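Small Things on a Pale Table
Final project report, Objects and Interiors
Nabila Siregar, with Faustine Pruvost and Driss El Idrissi
Handed in 8th December

1. What we set out to do

Every household has a drawer of rings, hooks, clips and bits of something that broke before anyone living there was born. Our project asked a simple question: what helps a person find one small thing among other small things? We were given a budget of $60, a limit of 3,000 words and a strong suggestion from our tutor, Meirion Ruddock, that we not attempt to reinvent the drawer.

We had of course already attempted to reinvent the drawer. It was called the Skultach, it had sliding trays, and it is now under Driss's bed holding socks.

The second idea was cheaper. Take the drawer away, put its contents on a pale surface in little clusters, and look at what the surface and the surroundings do to them.

2. The surroundings

Faustine was in charge of the walls, and took this more seriously than the rest of us took anything all November. She wanted a workspace that felt like a corner of somebody's home, so the tabletop has walls on three sides, dressed with blue and cream panels. The panels have orange circles and white line drawings of leaves and flowers. Meirion's note on the first sketch read "Dentist?" The panels stayed.

The argument for the pattern was that real kitchens and hallways have patterns in them, and a method that only works in front of a blank wall is a method for people who live in blank walls. The argument against it was that leaves are busy. We recorded both in the project log and went with Faustine, who had the sketches.

The tabletop was less of a fight. Pale and plain won in one meeting. It does have a weakness, which we come to in section 4.

3. The things

We put out a call in our building for unwanted small objects and got far too many. Aled Cadwaladr donated a biscuit tin that took an entire evening to go through and smelled of pencils for the rest of the term.

Our rules for choosing were short. An object had to be small enough to lose. It could not be money, medicine or anything sticky. At least some had to be shiny, and at least some had to be in a color you could shout across a room.

Rings turned out to be the villains of the project. They lean on each other, they stack, and a steel ring in front of another steel ring is mostly just more steel. Hooks are nearly as bad, and will hang on to anything. 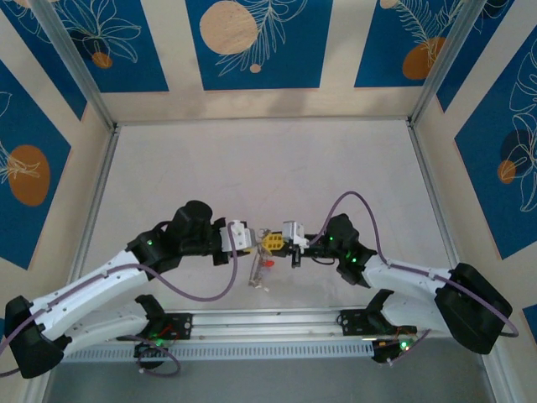 Clear and red parts on the tabletop, with the leaf panels behind.

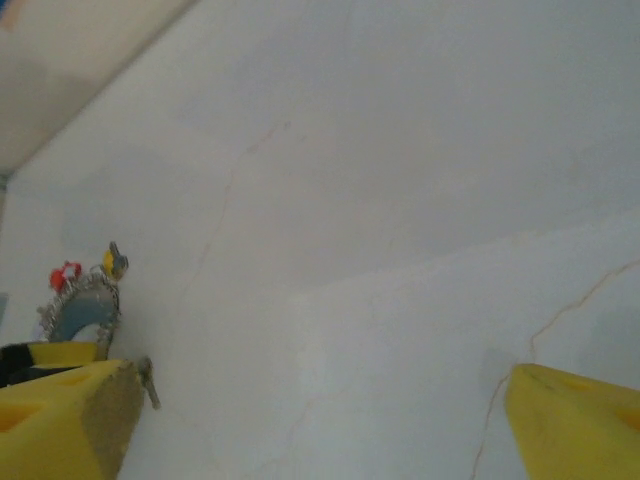 The toothed ring. The red piece is at its upper left.

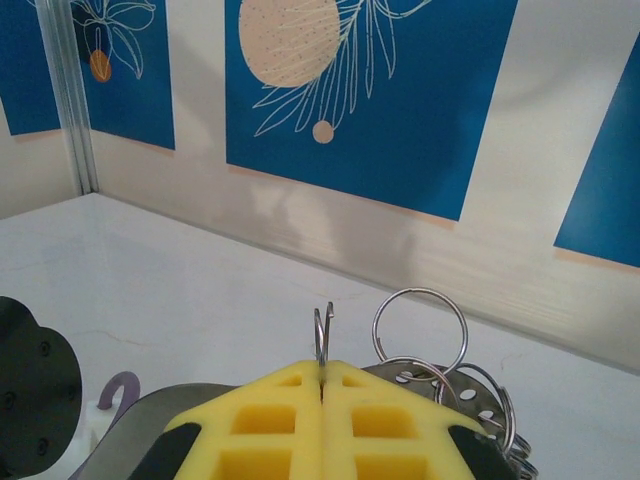

Rings on the perforated disc. The purple hook is over on the left.

4. What we noticed

Color wins by a mile. Red and yellow get found while you are still pulling up a chair. Purple does nicely too. Gray metal on a pale surface is where the trouble starts, and clear plastic is worse – Driss spent up to 5 minutes looking for a clear part that he had put down himself.

Shine cuts both ways. A bright ring catches the light and announces itself, but the tabletop is glossy and has reflections of its own, so you can end up admiring a glare. A matte top would be our first change.

The panels bothered us less than expected. People look down at the small things and forget the wall. Faustine has asked that this be recorded as a success for the panels.

5. What we would do next

Try a dark cloth under the metal parts. Give the rings a peg. Return the biscuit tin to Aled, who has asked twice.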